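Tags: Student Work / Reuse and Textiles / Project Reports

The Clothes Rail Project - my report
by Dalia Metwally

I picked this project because I own too many sweaters and my roommate was sick of hearing about it. The plan was simple enough. Collect clothes people didn't wear anymore, hang them up somewhere other students could see them, and let anyone take what they liked. I called it Driker (it was my grandmother's cat's name, and it fit on the sign).

I started in November with 40 pieces, mostly from my own hall and from Pirno, the thrift store that lets us have whatever they can't price. Sorting took a whole evening! I made one pile for hanging, one for mending and one for rags.

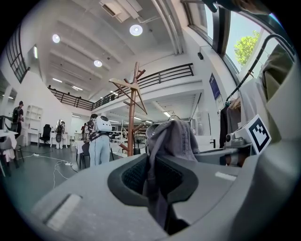

Color turned out to be my biggest headache. People kept handing in the same quiet shades, and I worried the rack would look dull to anyone walking past. Dark gray and light gray clothes ended up on hangers together, with an olive piece near a really pale gray one, and I kind of love how calm that looks against the white walls. I did try sorting by size first, but people pulled things out and put them back anywhere, so I gave up on that by lunchtime. Next time I'd tie little size tags on the hangers.

The mending pile was a different story. I had 19 things with loose hems or missing buttons and I'm slow with a needle, so I only got through the easy ones - the rest went to the Stelline sewing club, who were very patient with me.
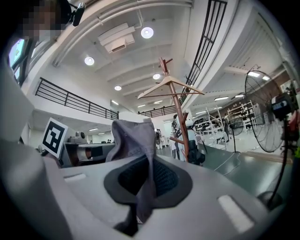

BHUTTO HALL, November

Open day ran from 10:30 until late afternoon, and I was nervous the whole time. A room this tall, with the walkway and its black railings up above, makes a clothes rack feel tiny, so I'd put the sign up way bigger than I'd planned. By the end, 30 pieces had new owners. I kept a list in my notebook and crossed each one off as it went.

What would I change? More hangers, for sure, and a mirror - I got asked for a mirror all day long. I'd also ask for kids' clothes, because two moms came by looking and I had nothing for them. The leftovers are in my closet for now (sorry, roommate).

6 comments | 14 shares

Contact the Student Projects Desk | © Student Projects | Back to top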